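4.2 Trägergefäße und uneigentliche Ablage

Die in Abschnitt 4.1 eingeführte Unterscheidung zwischen Aufbewahrungsort und Zwischenablage reicht für die Beschreibung von Tischoberflächen nicht aus. In den Begehungsprotokollen aus Diketdale finden sich zahlreiche Einträge, in denen ein Gegenstand weder verstaut noch frei abgelegt ist, da er in oder auf einem anderen Gegenstand liegt, der seinerseits noch keinen festen Platz gefunden hat. Für solche Fälle wird im Folgenden der Begriff des Trägergefäßes verwendet. Er umfasst Teller, Schüsseln, Siebe, Körbe, Tabletts und Topfdeckel, sofern sie zum Zeitpunkt der Aufnahme mindestens einen weiteren Gegenstand tragen. Unberücksichtigt bleiben Gefäße, deren Inhalt zubereitete Speise ist.

Grundlage der Auswertung sind die Protokolle aus 56 Haushalten, die im Juli des ersten Erhebungsjahres jeweils am späten Nachmittag begangen wurden. Die Haushaltsmitglieder waren gebeten worden, die Küche vor dem Besuch nicht eigens herzurichten. Elf Haushalte gaben im Nachgespräch an, dieser Bitte nur teilweise gefolgt zu sein; ihre Protokolle wurden beibehalten, bei der Berechnung der Verteilungen jedoch gesondert geführt. Die Kodierung erfolgte durch Hamdia Jemal und Mudassar Satti unabhängig voneinander. Strittige Einträge wurden Kalkidan Yimer vorgelegt, die an der Begehung selbst nicht beteiligt war und ausschließlich auf Grundlage der schriftlichen Protokolle entschied.

Die Kodieranweisung unterscheidet drei Verhältnisse zwischen Trägergefäß und getragenem Gegenstand. Als eigentliche Ablage gilt eine Verbindung, die im Haushalt selbst als dauerhaft oder als üblich bezeichnet wird, etwa Zwiebeln in einer dafür vorgesehenen Schale. Als verwandte Ablage gilt eine Verbindung, in der Gefäß und Gegenstand demselben Arbeitsgang zugehören, ohne dass das Gefäß für den Gegenstand bestimmt wäre; ein Schälmesser in der Abfallschüssel ist hierfür der häufigste Beleg. Als uneigentliche Ablage gilt jede Verbindung, für die sich weder eine Gewohnheit noch ein gemeinsamer Arbeitsgang angeben lässt. Die dritte Gruppe ist damit zunächst nur negativ bestimmt. Dass sie dennoch einen eigenen Gegenstand der Untersuchung bildet, ergibt sich aus ihrer Häufigkeit und aus den Auskünften der Befragten, die sie in der Regel sofort als solche benannten.

In der Literatur zur häuslichen Ordnung wird diese Gruppe meist dem Durcheinander zugeschlagen und nicht weiter gegliedert. Ansah und Wubshet verweisen demgegenüber in ihrer Vorarbeit für die Selorico-Erhebung auf die Form des Gefäßes als mögliches Gliederungsmerkmal. Kwabena Ansah hatte dort vorgeschlagen, tiefe und flache Gefäße getrennt zu betrachten. Asnakech Wubshet ergänzte den Vorschlag um das Merkmal der Lage, das heißt um die Frage, ob ein Gegenstand im Gefäß steht, liegt oder über dessen Rand hinausreicht. Beide Merkmale wurden in die vorliegende Kodierung übernommen. Auf eine Vermessung der Gefäße wurde verzichtet, da die Protokolle der ersten Begehungen keine Maße enthalten und eine nachträgliche Erhebung die Vergleichbarkeit beeinträchtigt hätte.

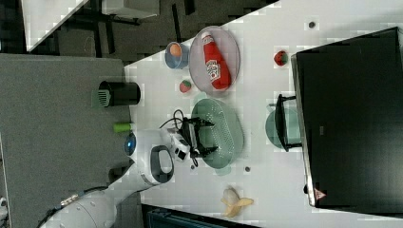 Für die Abgrenzung der uneigentlichen von der verwandten Ablage ist die gewohnte Verwendung des getragenen Gegenstandes maßgeblich, nicht die des Gefäßes. Eine Würzsauce gehört zum Essen, und ein Teller gehört ebenfalls dazu; gleichwohl ist der Teller für den Inhalt der Flasche bestimmt und nicht für die Flasche selbst. Die in Abbildung 4 diagonal auf dem ovalen Teller liegende Ketchupflasche wäre nach der Kodieranweisung daher als uneigentliche Ablage auf flachem Gefäß, Lage liegend, zu erfassen. Anders verhält es sich mit dem runden orangefarbenen Gegenstand in der kleinen blauen Schale: Sofern er als Obst oder als dessen Nachbildung gelesen wird, ist die Verbindung mit einer Schale konventionell, und die Zuordnung zur eigentlichen Ablage hängt allein von der Auskunft des Haushalts ab. Die rot-grüne, einer Erdbeere ähnliche Frucht unmittelbar neben dem Teller besitzt kein Trägergefäß und geht nach den Regeln aus Abschnitt 4.1 als freie Ablage in die Zählung ein. Die räumliche Nähe zu einem Gefäß bleibt für die Kodierung ohne Bedeutung.

Gerade die letztgenannte Regel war während der Pilotphase umstritten. Satti vertrat die Auffassung, dass Gegenstände derselben Art, von denen einer im Gefäß und ein anderer daneben liegt, als zusammengehörige Gruppe zu erfassen seien. Für diese Auffassung spricht, dass Befragte beim Aufräumen häufig zuerst Gleiches zusammenführen und erst danach über den Ort entscheiden. Gegen sie spricht die geringe Übereinstimmung der Kodierenden in der Pilotphase, in der die Grenze einer Gruppe sehr unterschiedlich gezogen wurde. Die Gruppenregel wurde deshalb aufgegeben. Ihre Wiederaufnahme in einer späteren Erhebung ist möglich, setzt jedoch eine Festlegung darüber voraus, was als gleichartig gelten soll, und eine solche Festlegung lässt sich aus dem vorliegenden Material nicht gewinnen.

Eine besondere Stellung nehmen Siebe und andere durchbrochene Gefäße ein. Sie wurden in 23 Haushalten als Trägergefäß protokolliert und sind damit im Verhältnis zu ihrem Bestand deutlich häufiger vertreten als geschlossene Schüsseln vergleichbarer Größe. Die Befragten begründeten dies überwiegend mit dem Abtropfen nach dem Waschen von Obst und Gemüse. In einem Teil der Fälle diente das Sieb jedoch der Aufnahme von Gegenständen, die mit Wasser nicht in Berührung gekommen waren, darunter Tütenclips, Teebeutel und Post. Eine Befragte führte aus, das Sieb stehe ohnehin immer draußen und sei deshalb »das Erste, wo etwas hineinkommt«. Diese Auskunft legt nahe, die ständige Verfügbarkeit eines Gefäßes auf der Arbeitsfläche als dritten Einflussfaktor neben Form und Lage zu führen.

Für flache Gefäße ergibt sich ein abweichendes Bild. Teller und Tabletts tragen in den Protokollen vor allem längliche Gegenstände, die in einer Schüssel nur stehend oder überragend Platz fänden. Flaschen wurden dabei seltener liegend angetroffen als erwartet. Wo dies der Fall war, verwiesen die Befragten meist auf fehlende Standfläche oder auf den Transport mehrerer Dinge in einem Gang. Der Transport ist allerdings in den Protokollen selbst nicht abgebildet und lässt sich nur über das Nachgespräch erschließen. Einträge, zu denen kein Nachgespräch vorliegt, wurden in dieser Hinsicht nicht ausgewertet.

Einschränkend ist auf die Auswahl der Haushalte hinzuweisen. Die Ansprache erfolgte über das Ortsarchiv Trirness und erreichte vorwiegend Haushalte mit getrennter Küche. Wohnküchen, in denen der Esstisch zugleich als Arbeits- oder Schreibtisch genutzt wird, sind im Material unterrepräsentiert. Es ist anzunehmen, dass dort auch der Anteil küchenfremder Gegenstände in Trägergefäßen höher ausfällt. Die für die zweite Welle vorgesehene Erweiterung auf insgesamt 1.000 Einzelprotokolle soll diese Wohnform gezielt einbeziehen. Die Kodieranweisung wird hierfür um die Angabe ergänzt, welche Tätigkeit der Tisch nach Auskunft der Befragten am Tag der Begehung zuletzt aufgenommen hat.

Die Zuordnung der Gefäßbezeichnungen folgt durchgehend der im Anhang wiedergegebenen Liste De Smet. Abweichende Benennungen durch die Haushalte, etwa »Durchschlag« oder »Seiher« für das Küchensieb, wurden im Wortlaut protokolliert und bei der Kodierung vereinheitlicht. Zur Verteilung der Ablageformen auf die einzelnen Gefäßarten siehe Abschnitt 4.3.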